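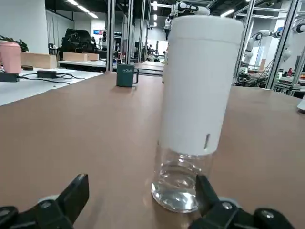 Management at our place (Cotura, the Pasisport building) have decided that clearing the tables and drinks stations is going to be done by arms, and I'd like to hear from people who've lived through the same. The pitch was that the three of us on the day shift would be "freed up for higher value tasks". So far the higher value task is standing next to an arm. It had its fingers either side of a tall bottle with a drop of water left in the bottom, and there was a green HOME mug behind it still to go. I would have had both of them on a tray and been on to the next table. What changed for you once the trial ended? Did the hours stay?

*posted by traylady35*

---

**ding_dong_tom**

We've had ours since May. Hours stayed, the job didn't. I used to do two floors and chat to people on the way round. Now I do one floor and a tablet. The tablet asks me if the cup was a cup.

---

**Till Lenz**

I'll take the other side, as usual. I did cups and glasses for a hotel for years and my wrists are finished. If a machine wants to do that part, let it. Slow isn't the point at this stage. Mine was slow in spring and it's a fair bit less slow now.

---

**traylady35**

Sorry about your wrists Till, and I mean that. But lifting a mug off a table was never the bit that hurt. It's the crates and the dishwasher racks, and I notice no one has bought an arm for those. They've bought one for the part that looks nice when visitors come round.

---

**Till Lenz**

Racks are harder. You start with what it can manage.

---

**traylady35**

Then don't cut the rota until it can manage the racks! We were told it would do 400 items a shift. Our supervisor's sheet from last week says 68. I asked who did the rest and was told "the team", so, us.

---

**oldflask**

68 out of 400 would get me a meeting with HR.

---

**ding_dong_tom**

Who set the 400? Ours came off the supplier's leaflet and had never been tried in a building with people in it. Ask for it in writing. Also ask whether "item" means picked up or put away, as those were two different numbers at our place and the leaflet used the bigger one.

---

**traylady35**

Good question, I'll ask. I'd guess picked up. And there's the sorting out beforehand, which isn't on any sheet. Handles are what I think about. Take a blue mug with a yellow inside, handle poking out to one side and the two fingers open a good way short of it. I know without thinking which side to come from. If I have to turn every handle to suit the machine then I've touched every mug already, and I may as well carry it.

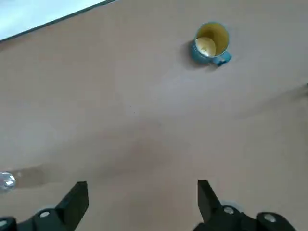

**Yae Yagi**

Keep a note of every minute you spend turning, moving and fetching for it. We did that for a month on the Doron site and it came to almost half a shift per person. They'd planned to drop one post on each floor and that went quiet afterwards. I'm not saying it'll work for you, our manager was fairly reasonable.

---

**Till Lenz**

Half a shift sounds high to me. Did that include training?

---

**Yae Yagi**

Some of it, yes. Take the training out and it was still more than an hour a day each.

---

**Till Lenz**

Fair enough, that's more than I'd have guessed. I still wouldn't go back to doing it all by hand.

---

**traylady35**

Notebook started. Ten past nine, eleven minutes gone already. Will post again when I've got an answer about the 400.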